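Lernance Cell 3: Stalled Gripper FAQ

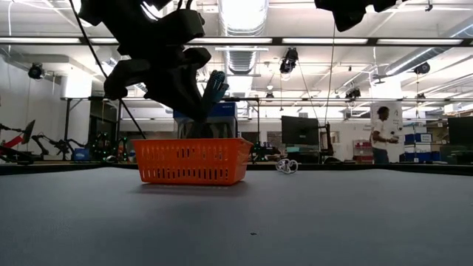 The arm over the orange basket at Cell 3.

Why did the arm stop in September?
The gripper closed on the basket rim and the wrist went over its force limit. The controller cut motion, as it should.

Was anyone hurt?
No. One finger was bent and has been replaced.

What caused it?
A bad height offset, loaded with the last Esiline update. The fault log showed 1,536 entries, nearly all repeats of the same warning.

Can I pull the basket free myself?
No. Press the stop and wait for Rasa Lill or Algirdas Rätsep — the fingers can still move when the arm is holding.

When can I restart?
After 3 clean test picks at low speed. Log them on the Vanags sheet.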